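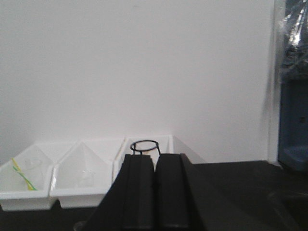
Wie viele Schalen braucht man für einen Arbeitsplatz mit Kleinteilen?
Für den Anfang reichen drei: eine für das Material, eine für das, was gerade in Arbeit ist, und eine für Halter und Hilfsmittel.

Kapitel 2
Schalen, Drähte und der Platz an der Wand

Im ersten Kapitel ging es um Schränke und Schubladen, also um alles, was man zumachen kann. Jetzt kommen wir zu dem Teil, der mir ehrlich gesagt viel mehr Spaß macht, nämlich zur Tischplatte! Hier wird gearbeitet, hier bleibt abends etwas liegen, und hier sucht man am Donnerstag um halb fünf eine Hülse, die man eben noch in der Hand hatte.

Als ich in der Lehrwerkstatt Fosholm anfing, stand auf meinem Tisch ein Sammelsurium aus Joghurtbechern, Marmeladengläsern und einer Keksdose ohne Deckel. In der Keksdose lagen 74 Einzelteile, ich habe sie irgendwann vor lauter Ärger gezählt. Gut die Hälfte davon gehörte zu Geräten, die längst ausgemustert waren. Ich war trotzdem fest überzeugt, mich auszukennen (ich kannte mich nicht aus).

Geändert hat sich das erst mit offenen, flachen Schalen. Ich meine die einfachen aus weißem Kunststoff, ohne Deckel und ohne Einsätze. Auf Weiß sieht man ein dünnes Stück Draht sofort, vor allem wenn es farbig ummantelt ist. Ein gelber und ein grüner Draht wie in der linken Schale am Kapitelanfang sind mit einem Blick zu unterscheiden. Legt man dieselben zwei Drähte auf eine dunkle Platte, findet man sie auch noch, aber bei durchsichtigen Teilen wird es überall schwierig. Klare Folien, Röhrchen und Kappen verschwinden auf Weiß fast genauso gut wie auf Glas, und dafür habe ich bis heute keine wirklich schöne Lösung. Ein Bogen farbiges Papier als Einlage hilft ein bisschen.

Die Reihe an der Wand

Wohin nun mit den Schalen? Ich stelle sie ganz nach hinten, direkt an die Wand, Rand an Rand. Vorne bleibt dann eine freie Fläche, auf der man auch mal einen Schaltplan ausbreiten kann, und nach hinten fällt nichts herunter. In Tiltitz, wo ich später zwei Jahre unterrichtet habe, standen die Schalen links und rechts neben dem Arbeitsfeld. Das ging auch, nur hat man dort ständig mit dem Ellbogen etwas verschoben. Ich jedenfalls! Die Kolleginnen und Kollegen waren geschickter.

Eine feste Reihenfolge von links nach rechts lohnt sich. Bei mir kommt das Material nach links, die Mitte ist für das angefangene Stück, und rechts stehen die Halter. Die mittlere Schale räume ich leer, sobald ein Stück fertig ist, und sie bleibt leer, bis das nächste drankommt. Anfangs kommt einem das wie Platzverschwendung vor — man gewöhnt sich dran.

Was stehen soll, braucht einen Halter

Drähte dürfen liegen. Viele andere Dinge liegen nicht gern, sie rollen weg oder kippen um. Für solche Kandidaten nehme ich kleine Ständer aus schwarzem Draht, oben ein Ring und darunter kurze Beine. So einer steht rechts in der Reihe am Kapitelanfang, mit einem kleinen beigen Gegenstand darin. In unserem Materialheft von Zelenák heißen sie »Ringständer, klein«, bei Flenow laufen sie unter »Stellringe«. Lasst euch davon beim Bestellen nicht durcheinanderbringen.

Man kann sie auch selbst biegen. Etwa 18 Zentimeter Draht genügen für den Ring eines kleinen Ständers, die Beine kommen extra dazu. Die Anleitung steht in Abschnitt 2.4, und bitte nehmt beim ersten Versuch billigen Draht. Mein erster Ring war ein Ei.

Was ihr für dieses Kapitel bereitlegt

Drei flache Schalen, möglichst gleich hoch
Ein paar Drahtreste in verschiedenen Farben
Einen kleinen Ständer oder Draht zum Biegen
Einen Bogen farbiges Papier
Eine Handvoll Kleinteile aus der eigenen Schublade, gern ungeordnet

Aufgabe zum Einstieg

Leert eure Kleinteile auf den Tisch und verteilt sie auf die Schalen, ohne vorher groß nachzudenken. Danach schreibt ihr auf, welche Teile ihr zweimal in die Hand genommen habt. Mit dieser Liste arbeiten wir in Abschnitt 2.1 weiter, also hebt sie auf, auch wenn sie lang wird.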